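Reusing Parts from Old Office Computers
Project report, Term 2
Saulius Kütt and Abla Bataineh

1. Background

Our school throws out desktop computers when the lab is upgraded. We wanted to find out how many of the parts could be used again, and whether students could do the sorting without special training. In January the Drumari office gave us 12 old desktops that were due for the tip. None of them had been switched on for at least a year.

2. Method

We took the machines apart over six lunch hours in the technology room. Each part was checked by eye first, then tried in a test machine if it looked sound. Hard drives were wiped before anything else was done with them. We wrote the result for every part on a paper sheet and typed it up later, so there are a few gaps where the handwriting could not be read.
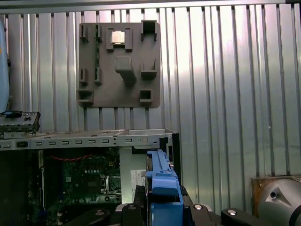 Processors were the easiest part to assess because they either started the test machine or they didn't. They are also easy to damage once they are out of the computer. Scratches on the underside matter more than marks on top, and a chip left loose in a drawer will pick up both. A moulded board like the grey one in the photo, with a raised frame around the chip and its silver heat spreader, keeps it from sliding about. For memory we used the cardboard trays that Gimport sends with its own orders.

3. Results

Seven of the 12 computers had a working processor. Memory did better – only two sticks failed. Power supplies were the worst group, and we stopped testing them after one gave off a burnt smell. Fans were mostly usable after cleaning but were noisy.

From the good parts we built two complete computers. One went to the library for catalogue searches and the other is in the Awad building, where it runs the sign-in page.

4. Problems

The main problem was time. Old screws were often stuck and some cases needed two people to open. We also should have labelled the cables at the start. Rollden offered to take the leftover metal but would not take batteries, so those went to the council drop-off.

5. What we would change

Next time we would test the power supplies last and ask a teacher to be present – the burnt smell cost us a whole lunch hour.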